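Graltgate Open House: Baskets, Tables and a Very Long Walk
Print this page | E-mail to a friend

I'd been meaning to get to the Graltgate open house for years, and this April I finally made it, on the early bus from Clornport with a cheese sandwich and the wrong shoes. Doors were at 9 and I was in the line well before that (with a lot of people who had clearly brought better snacks than me).

The place is an old mill building that's been chopped up into workrooms, and on open days you can wander into most of them. It's BIG. My step counter had me at 1,921 before I'd even found the coffee!

Two from the room with the pale wood table and the black wire basket:
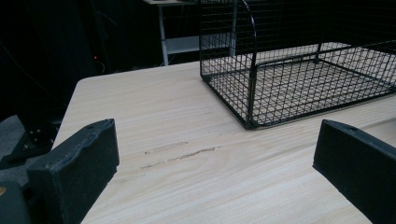
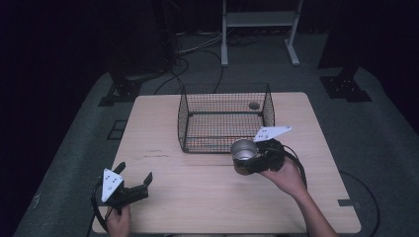 I have a thing about baskets, as anyone who's been in my kitchen knows, and I ended up hanging around in that room a lot longer than I'd planned. Mine at home are all wicker and they all shed, little bits of straw in the onions, you know the kind of thing. A wire one is so much easier to live with. The mesh on the one they had out was a nice tight grid, fine enough that you still see the wood of the table through it, and I stood there thinking about spice jars and tea tins and all the small stuff that rolls around in my bottom drawer. I've since measured that drawer. A basket would go in if I gave up on the waffle iron, and I'm not ready to have that conversation with my husband.

I also loved the table, I have to say. Light wood with the grain showing, and it made me a bit ashamed of ours, which is dark and shows every crumb. I asked Chiến La, who was answering questions by the door that morning, whether a table that pale was a nightmare to keep up. He said he'd been asked about the furniture more than anything else all day, and that his own trick at home was a damp cloth right after supper and never leaving it till morning. So that's my new rule. We'll see how long it lasts!

After that I went up to the second floor for the Panagiotou workshop, where they re-cane chairs. It was packed and hot and wonderful. A woman let me pull one strand through and I did it backwards, and she very kindly undid it without a word. They had a bentwood rocker for sale at $341 and I circled it twice. I still think about it. If you bought it, please be good to it.

Lunch was soup in the courtyard, from the Nekano stand. Lentil, plenty of pepper, a roll on the side. The line took forever but the people in front of me had a beagle, so I didn't mind one bit. I bought 6 of the sesame cookies to take home and got off the bus with 2.

A few things if you're going next time: wear real shoes, bring cash (the card reader on the top floor was down when I got there), and start at the top and work your way down, which I did not do and my knees are still telling me about it. The elevator is for people who need it and the stairs are steep. Parking looked awful. The bus back was late but I got a seat by the window and slept most of the way to Clornport.

Print this page | E-mail to a friend

Recent posts
Clornport flea market, the rainy one
I finally cleaned out the pantry
Three soups for a cold week
What to do with too many jars
A day at the button museum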